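Home Guides Scales Labels Downloads Contact

Bramlow Counter Scale Set-Up Guide
Section 4: Loading your items and setting the tare
Updated December 22, 2018

If you've made it through Section 3, your scale is level, plugged in and showing a row of zeros. Good! Now comes the part I like best, which is teaching it what you sell. I set up my first Bramlow on a kitchen table at Grevberg with the old manual upside down half the time, so I've tried to write the steps the way I wish I'd had them.

The memory holds 2,594 items. You will not fill it. I'd start with the things you sell every day and leave the odd stuff (quince, gift jars, that one squash) for a slow afternoon.

Before you start

Walk your display and write the items down in the order they sit in the bins. It feels silly, but it makes the quick keys so much easier to lay out later, and you catch the things you'd forget if you worked from memory.

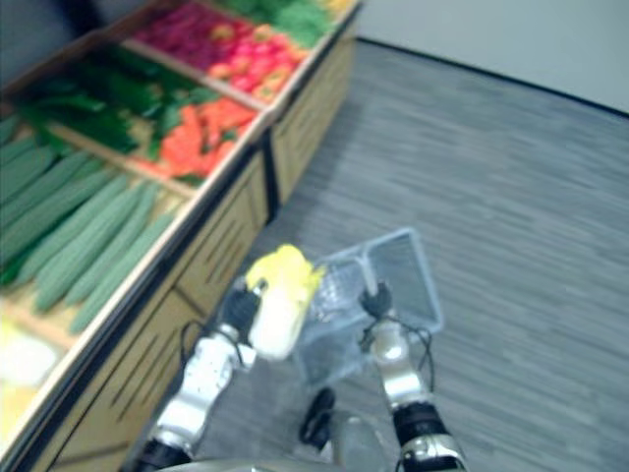

A reader at the Tarkbridge shop wrote to say they went alphabetical instead and have never looked back, mostly because their stock moves every week and the alphabet doesn't. Fair enough. If your bins get shuffled a lot, do it their way.

4.1 Adding an item

1. Hold MENU until the screen says ITEMS.
2. Press NEW. The scale offers you the next free number. Take it unless you already have your own numbering.
3. Type the name. Keep it short — the label printer chops long names at the end of the line.
4. Choose BY WEIGHT or BY PIECE.
5. Type the price and press OK.
6. Press SAVE. Wait for the beep before you touch anything else.

Note: If you press MENU before the beep, the item is gone and you'll be typing it again. I've done this more times than I'd like to say.

4.2 Quick keys

There are 9 quick keys down the right side. To set one, bring up the item, hold the key you want until it flashes, and press OK. I put tomatoes on the top one and peppers right under it, and I swap the bottom few around in July when the berries come in.

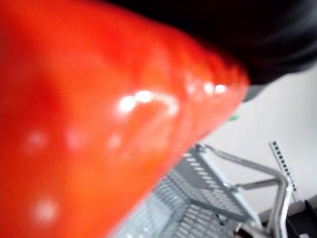

Can I give red and green peppers the same key if they cost the same?
You can, but the daily report will lump them together, so use two keys if you want to know which color is selling.

The little paper strip beside the keys pulls out from the top. Write on it in pencil. Pen smears once somebody's wet hands have been over it, and the blank strips in the box don't last forever.

4.3 Setting the tare

Tare is just the weight of the container, taken off so your customer doesn't pay for it. Do this once for each kind of basket or tub you use.

1. Clear the plate and check that the screen reads zero.
2. Put the empty container in the middle of the plate.
3. Wait for the number to stop moving. My usual basket reads 266 g.
4. Press TARE, then STORE, then a letter for that container.
5. Take the container off. The screen shows the same weight with a minus sign, and that's how it should look.
6. Press CLEAR to get back to zero.

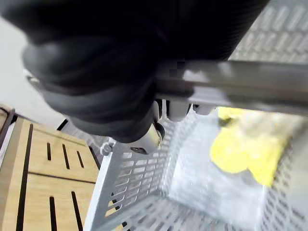

Fig. 3. Light gray perforated plastic basket.

Now check your work. Put the container back, press its letter, and add the 400 g test weight from the accessory bag. The screen should read 400 g. If it's off, run through the steps again with the door shut — a draft across the counter can be enough to throw it.

CAUTION: Never drop a full container onto the plate. Set it down gently. The sensor underneath is the one part I can't talk you through fixing, and you'd have to send the whole scale in.

CAUTION: Unplug the scale before you lift the plate off to clean it.

Note: Stored tares survive a power cut. A tare you haven't stored doesn't.

Next: Section 5, Printing labels

Related guides
Leveling the scale on an uneven counter
Changing the Dağdelen label roll
Reading the daily report
Moving your item list to a second scale

Contact us | Copyright Bramlow Scales | Back to top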